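4.2 Patterned surroundings and the judgment of surface color

The claim that a busy backdrop changes how people judge the color of a tabletop is repeated often in the trade literature, usually with little behind it. Griffiths, whose guide is the source most often given, offers a single comparison between a plain room and a papered one, and the two rooms differed in lighting as well as in pattern. We doubt that much can be learned from it. The Hunside survey is larger, with 1358 returned forms, but it asked people to recall a room they had left, and memory for color is poor at the best of times.

Our own material has limits of its own. We paired a dark, veined top with a pale patterned surround because the two are far apart in both lightness and scale of marking. If pattern matters at all, it should show here. A weak effect under these conditions would be hard to rescue by appeal to ordinary rooms, where the contrast is usually milder – and where a good many other things are going on.
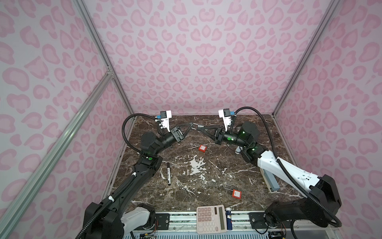 Figure 2. Dark brown marble tabletop with white and cream veins, against a pale lilac backdrop with pink leopard-print rosettes on three sides.

4.3 What the ratings can and cannot show

Raters placed the brown of the top on a 20-point scale, first with the patterned surround and then with a plain one. The shift between the two was small and did not always run in the same direction. Some raters called the top warmer beside the pink, and others called it cooler. The Skostoma model predicts only the second result, and its authors would have to explain the first.

It may be that the veins, and hardly the walls, set the reference point for most people. A cream line next to brown is a stronger local contrast than anything the backdrop supplies. We cannot separate these accounts with one top, and the Drillow set, despite its almost 2000 ratings, cannot do so either, as every surface in it is veined. Until a plain brown top has been tried in the same surround, we would treat advice on matching wall patterns to table surfaces as a matter of taste.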